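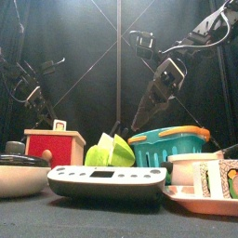
Cleaning and storing a play kitchen

Toy kitchen pieces pick up as much grime as the real ones, and they last longer if each material gets its own treatment. Set everything out in a row on a table first and sort it before you run any water.

Plastic food. Lettuce and anything else with folds or leaves holds dust. Soak it in warm water with a little dish soap for 14 minutes, then work between the leaves with an old toothbrush. Shake it out and stand it on a towel overnight.

Wooden boxes and drawers. Keep these out of the sink. Wipe with a cloth that has been wrung out hard, going with the grain on bare edges. Painted panels can take a second wipe. If a round knob has come loose, take it off, put a drop of wood glue on the peg and leave it alone until the next day.

Pots and lids. Wash them separately. Water gets trapped under the lid knob, so dry the lid upside down.

Toys with buttons or a display. Take the batteries out. Use a cotton swab barely dampened with white vinegar around the buttons and a dry cloth on the screen. Don't spray anything directly on it.

Baskets. The slotted kind can be rinsed under the faucet. Fold the handles down and brush under the rim, where crumbs collect.

For storage, put the heavy pieces on the bottom shelf and let the basket hold the food. I use 2 bins from Longo for the overflow, one for wood and one for plastic. Pieces with missing parts go in a paper bag until I get around to them, usually in October.

Sandpaper for rough edges: 3000 grit is too fine to do much. Start with 220.

Osvaldo Monti, Falton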